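Call for participants: knitters and menders for the Lellilach winter exchange

Published 22 May 2026

The Lellilach workshop in Kunbridge is looking for people who knit, mend or spin and who would like to join our exchange this coming winter. We have 20 places. You do not need a diploma and you do not need to be fast. You need patience, and you need to be able to come to Kunbridge on most of the evenings.

What is the exchange

The exchange exists for six years now. It was started by Josefien Peeters, who learned to knit from her aunt in Lelville and who wanted to meet other people with the same interest. In the first winter they were only a few at one kitchen table. Now we have our own room above the old post office, with good lamps, a long table and a cupboard full of wool that is too full to close.

Each participant works in a pair. One person in the pair has more experience with a technique and the other has less, and halfway through the winter you change roles. So if you are very good at cables but you never darned a sock, you will teach cables and learn darning. We make the pairs in the first week, after we have talked with everybody.

What we will work on

This winter the subject is rib. It sounds like a small subject, and some people wrote to us that it is a boring one. We do not agree. Rib is in nearly every garment that must stretch and come back again, and it is also the place where old sweaters give up first: the cuffs, the neck, the band at the bottom. We will knit rib in different yarns, wash it, pull it, wash it again and write down what happened. In the second half we will repair rib in garments that people bring from home.

Teun Van Loon will give two longer lessons about grafting, so that you can replace a worn band and the join is hard to see. He gave this lesson last winter also, and people asked him to do it more slowly. He promised.

Wool for the samples comes from the Lazăr mill shop, where we buy the ends of cones. The colors are what they are – last year we had very much mustard.

Who can take part

– You are 18 years or older.
– You can cast on, knit, purl and bind off without help. Everything else can be learned during the winter.
– You can come to at least two of the three evenings in each month.
– You speak enough English to follow an explanation. Many of us speak it as a second or third language, so please do not worry about mistakes.

Menders who do not knit are also welcome, but please tell us this in your letter, because we must find you the right partner. The room is on the second floor and there is no elevator. If stairs are a problem for you, write to us before you apply. We can use the reading room at the library for some of the evenings, and we would like to plan this early.

What it costs and what you get

Taking part costs 312 for the full winter. You can pay it in two parts, the first when you accept your place and the second in the new year. The price includes the wool for the samples, tea, soup on the long evenings and the use of all needles and tools in the room. It does not include yarn for your own projects.

We keep two places free of charge for people who cannot pay. You can ask for one of these with one sentence in your letter. We do not ask for papers and we do not tell the group who has a free place.

The garment from home

Every participant brings one ribbed garment from home for the repair weeks. It can be a sweater, a skirt, a hat or only a pair of cuffs, and it can be machine knit or hand knit. Please wash it before you bring it and let it dry flat, without a hanger. 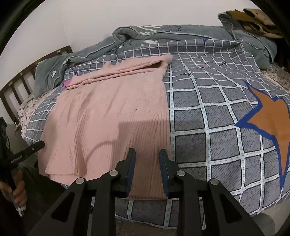

Do not cut away loose threads before we have seen them, also when they look ugly. Often a thread can still be used for the repair. If you know what the fiber is, write it on a piece of paper and pin it to the inside. If you do not know, we will do a small test together in the evening. Garments with moths must first go in the freezer in a closed bag, please be strict with this, we had one bad winter and lost a lot of good wool.

How to apply

Write us a letter of one page at most. Tell us what you can make already, what you would like to learn, and which garment you want to repair. You may write it by hand. A photo of something you made is nice but not needed.

Letters can be left in the green box at the workshop door in Kunbridge, or with Josefien at the Lelville market stall. Put your telephone number on the letter, because Teun calls everyone himself and he cannot always read an e-mail address in handwriting.

We answer all letters, also when we have no place for you. The exchange begins in the first week of November. If a place becomes free after that, we call the people on the waiting list in the order in which their letters came in.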